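Automation of lock assembly at the Burnbridge works

The Burnbridge works is an assembly plant for small combination locks of the kind fitted to luggage, lockers and cabinet doors. It is operated by Mayrhofer and is best known in the trade for the gradual introduction of robots on its final assembly line, a process that has changed the tasks, shift pattern and training of its bench staff.

Background

Until the first cell was installed, all locks at Burnbridge were put together by hand. An assembler placed the dials in the housing, added the springs and the latch, fitted the back plate and set the opening code. Output on a full shift was over 1,000 locks for the whole line. The plant employed 66 bench assemblers, most of them paid partly by the piece.

The first automated cell, supplied by Simetti, took over the feeding and pressing of dials. A second cell for driving screws followed in December of the same year. The project was led by Marin Perić, then head of production engineering. With both cells running, the rated output of the line rose to 2,000 locks per shift.

Division of work

Only part of the sequence is automated. Pressing and screw driving are repeated in the same way on every unit and need little adjustment. Handling mixed or loose parts, judging the feel of a dial and dealing with short runs of special models remain manual. Benches for this work are covered with a ridged mat, and parts are kept in open plastic bins so that the stage reached by each batch can be read at a glance.

Manual handling of a lock is normally done with both hands, one at each end of the body, which leaves the dials clear.

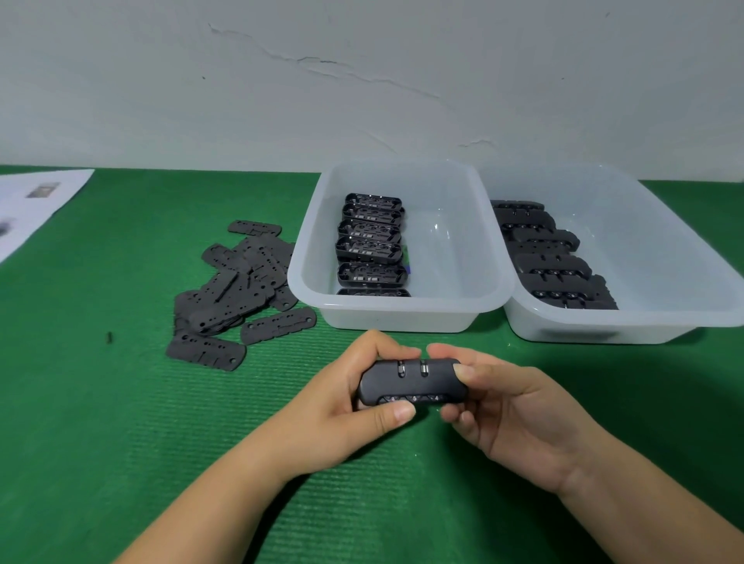

Effects on staff

Piece rates were withdrawn when the second cell came into use, as the pace of the line was by then set mainly by the machines. They were replaced by an hourly rate with a supplement for staff trained to clear faults. No assemblers were dismissed, but posts that fell vacant on the dial benches were not refilled.

The content of the work also changed. Assemblers now spend a larger share of the shift on checking, rework and loading the feeders. Reports of sore thumbs, formerly common among those who pressed dials by hand, became less frequent. Complaints about noise and about waiting during stoppages increased. Bastian Wegener, who represented the assemblers in talks with the management, argued that fault clearing was skilled work and should be graded as such. The grading was revised after the talks.

Training

New staff learn the complete manual sequence before they are allowed to work beside a cell. The course ends with a period on the rework bench, where faulty locks are opened, corrected and closed again. Fault clearing is taught separately, and the permit must be renewed every 2 years.

Later developments

A trial of automatic back plate feeding on the Vinel model was stopped when plates repeatedly caught on one another in the feeder bowl. Back plates for that model are still picked up and fitted by hand.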